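Osness Hat Stands and Garment Care - Frequently Asked Questions
Last updated 7 January 1999

What is the Grallska stand made of?
Thin rods, bent into loops and joined with straight struts. It weighs 400 grams and comes assembled.

How many caps will it hold?
One at a time. If you have several caps in use, the Seidel wall rail has 8 pegs and takes up less room.

Can I hang a sweatshirt on it?
No. The stand is too light and will tip. Lay knitwear and fleece flat, or fold it and put it on a shelf.

How should I handle a cap and a sweatshirt when putting them away?

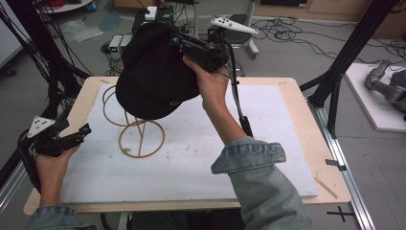
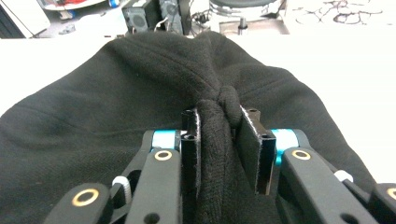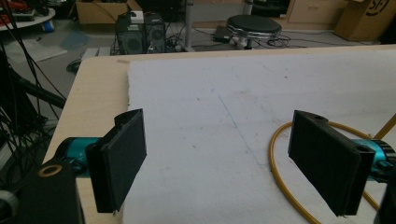
Caps should be lifted by the brim and set down on the top loop so the sweatband rests evenly all the way around. Don't pinch the crown, as the front panel creases easily and the crease is hard to get out. The black cap over the tan wire stand is held by its brim, but it is crown-down, so it has to be turned over before it goes on. With fleece, smooth the folds out toward the sides before you fold the sleeves in - a bunch like the one gathered up in the middle of the black garment will leave a lump in the finished fold. Use a clean, flat surface with room for both sleeves.

My cap has lost its shape. Can the stand fix it?
Not by itself. Dampen the crown with cool water, shape it by hand and leave it on the stand overnight. Badly crushed caps may need a second try.

Will the rods mark a light-colored cap?
They shouldn't. Wipe a new stand with a dry cloth before first use.

Do you sell replacement parts?
Feet only. Ask for part 473. New stock of the taller stand is due at our Sambridge store in April.

Can I order for a shop?
Yes. Trade orders start at 200 stands - please write to the Sambridge store for prices.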